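The Bread Basket Question

I have owned the same bread basket for nine years and in that time I have used it for onions, mail, phone chargers, a sleeping kitten, and, over one long winter, a collection of dead batteries I intended to take somewhere. Bread, almost never. Bread lives in its bag on top of the fridge, like in every other home I have ever been inside.

So when Amna Lodhi announced that she was hosting a brunch and that I was in charge of "the basket," I took it as an accusation. Amna is an organized person. She owns a second set of napkins. When she says the basket, she means a thing you put in the middle of a table with rolls in it, and people reach for the rolls, and everybody feels like they're staying at a small hotel.

I went and got mine out of the closet. It had a phone charger in it for a phone I haven't had since before the kitten. I shook out the rest over the sink and found a great deal of onion skin, plus a receipt from Jullgate, the housewares place that used to be on the corner before it became a different housewares place. The basket cost me $26. I remember thinking that was steep.

What followed was more research than I have put into either of my last two cars. There are opinions about bread baskets. Oriana Valdebenito, who lives upstairs and will tell you what she thinks through the ceiling if necessary, believes in a long shallow one with a cloth in the bottom. Her brother-in-law believes in a board and no basket at all, and he believes it loudly. I read one article that recommended warming a stone and hiding it under the cloth, and I'd like to meet the guests that person has over.

The main thing I learned is that the stuff sold as wicker is mostly one of two things. You've got your natural willow or rattan, which looks lovely, sheds little splinters, and holds on to crumbs the way a carpet does. Then you've got the synthetic kind, which looks nearly as lovely and can go under the faucet. I had assumed for years that I was a natural person. I have now washed both, and I am a synthetic person.

The one I keep coming back to is wide, with a tight weave and a fat rolled rim, in a shade I'd call caramel if I were selling it and brown if I were buying. Put it on a plain white table and it does all the decorating for you.
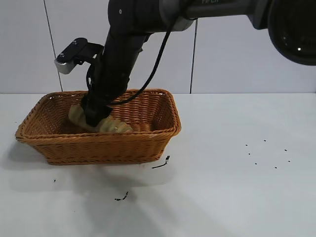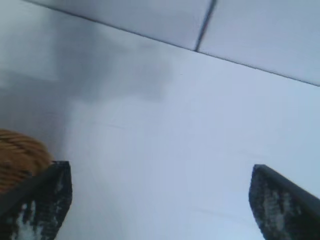 What goes in it

I thought this part would be easy. Rolls, obviously. But a basket has a shape, and the shape has demands. A basket wider than it is deep wants things lying down. Stand a baguette up in one and it leans out over the butter like a drunk at a wedding. Anything tall ends up sideways within minutes, so you may as well lay it down to begin with and look as if you meant it.

My first trial load was six dinner rolls from Wosemska, the bakery by the bus depot where the line goes out the door and the door does not close. They disappeared. You could see them if you stood directly over them, but from a chair it looked like I was serving basket. I put a folded dish towel in the bottom to raise them up, which helped, and which Oriana has since described as her idea. Fine.

The second load was nine rolls and one big knobbly loaf, and that was too many. The loaf sat up on the rim and anything you took from under it brought the whole pile down. Bereket Adugna came by to return a ladder, ate two rolls from the bottom layer while I was explaining the problem, and caused the collapse I was explaining.

The third was the winner: towel, loaf at one end on its side, rolls filling in the rest, one of them allowed to poke up a bit so it looks generous. I left it on the counter for 60 minutes to see if anything would happen to it. It got slightly stale. I could have told you that before I started, but now I have data.

The cloth

Use one. It catches the crumbs, and you can fold the corners over if the eggs are running late. Mine is a blue check dish towel with a scorch mark that faces down. Amna would have used a napkin from the second set.

Brunch itself

The basket was admired by one person, Gayan Abeysekara, who picked it up, turned it around, and asked where the handles were. There are no handles on mine. We discussed handles for longer than you'd think — he feels strongly, and he had been given the good chair. Then the rolls went around the table twice and came back as crumbs and half a roll that somebody had plainly torn and regretted.

I rinsed the basket at Amna's sink and carried it home on the bus. As of this morning it contains two onions and the mail.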